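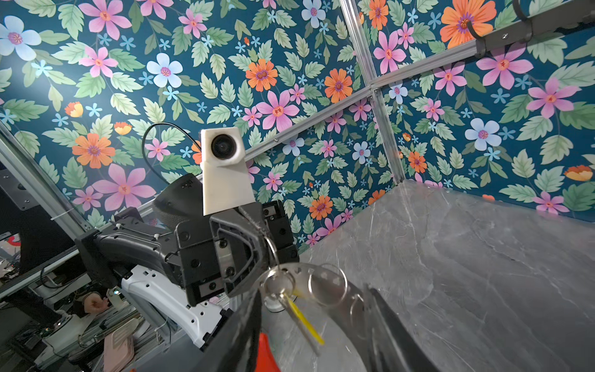 Gray metal key plate with three silver rings and one key.

I carried all my keys on one big ring for many years, and it made holes in my pockets. In September I bought the Wundden key plate, and now I have used it long enough to write something useful.

The plate is flat and it is comfortable in the front pocket of jeans. I have 9 keys, which is too many, but I work in two buildings. Each group of keys gets its own ring, so I find the right one by hand when the stairs are dark.

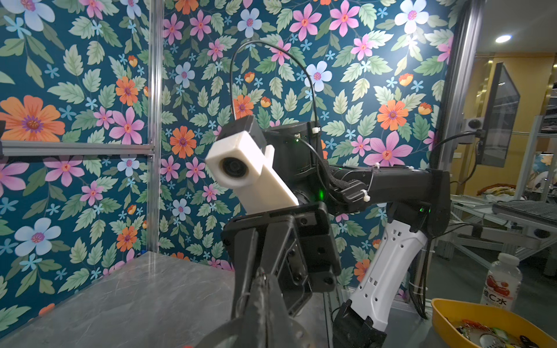 The rings are the weak point. They are very stiff when new, and I broke a fingernail on the first evening. My colleague Joaquín Ulloa showed me to open them with a staple remover, and after this it went well. Before, I had the Tranex leather case. It was quieter, but the button became loose and the keys came out in my bag. 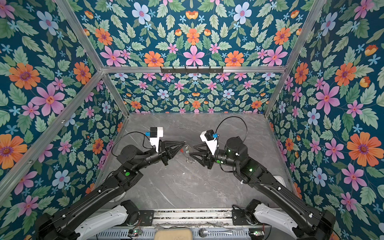 Does the plate scratch a phone?
Mine got two thin lines on the back, so keep them in different pockets.

The noise is also a small problem when I walk fast. I put a rubber cover on the heads of the larger keys, and it helps a little. For the price I am satisfied, and I would give four stars of five.

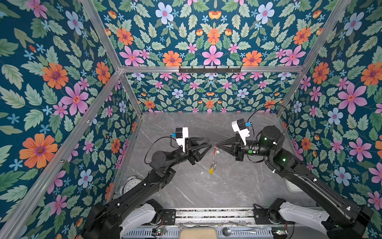 Floral wallpaper with gray marble pattern below.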